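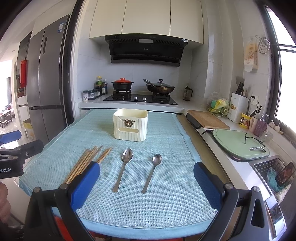

Cutlery drawer thread, part 1

Okay, the drawer is finally getting sorted and I'm posting it as I go so that I can't quit halfway and shove everything back in. You've all seen me do that.

2/
Background for new people: we moved into the Brollgate place in October and the kitchen stuff went wherever there was a gap. Chopsticks ended up in with the whisks. Spoons were in three places. I've been eating yogurt with a soup spoon for months and pretending I like it that way.

3/
So the new rule is one box for chopsticks and spoons, and it lives on the table. The box is the cream ribbed one with the gold deer head on it. It was holding batteries and old keys until this morning (the batteries are now in a sock, don't ask me about the sock yet).

4/
I love that deer so much. There's a little label slot under it too and I've been going back and forth on what to write. "Spoons" feels rude to the chopsticks. Taking suggestions!!

5/
Chopsticks first. I only want to keep wooden ones out for every day. Anything warped goes, anything without a partner goes, anything that smells like the back of the drawer gets one wash and one more chance.

6/
Someone asked how I wash them: warm water, a bit of dish soap, rub them between your palms like you're trying to start a fire, then dry them standing up overnight. Lying flat in a closed drawer is how I lost the last batch to mold. Gross, and my own fault.

7/
Spoons. Stainless only. I had a painted set from Pramden that was gorgeous for a month and then the paint started coming off in my rice, so those are plant markers now.

8/
Lensa Moges (my upstairs neighbor, queen of tidy cupboards) says handles down, bowls up, so you can tell what you're grabbing. My mom says bowls down so dust doesn't get in. I'm going with Lensa because we use them too fast for dust. Sorry Mom

9/
The counter is next week's thread, and the spice jars are coming too. The glasses on the cutting board go back in their case tonight.

10/
Also the blue mat is staying. It's the woven kind, you shake it off the balcony and it's done. I spread it out for any sorting job now, things don't roll away and you don't get that awful clatter every time you put a spoon down.

11/
Price talk, since it always comes up: I spent nothing. I had a 400 limit in my head for "kitchen organizing" and a cart full of bamboo dividers at Flenditport, and I closed the tab. Very proud. Ask me again after I do the pots.

12/
Last thing for tonight. If you've got a box like this, put a folded paper towel in the bottom and change it when it looks sad. Going to make noodles now and then it's the ladles' turn, wherever they've all gone.

Recent from this account
The sock of batteries, explained
Kahsay coffee cups: keep or donate?
I matched 300 container lids so you don't have to
Balcony herbs, week 2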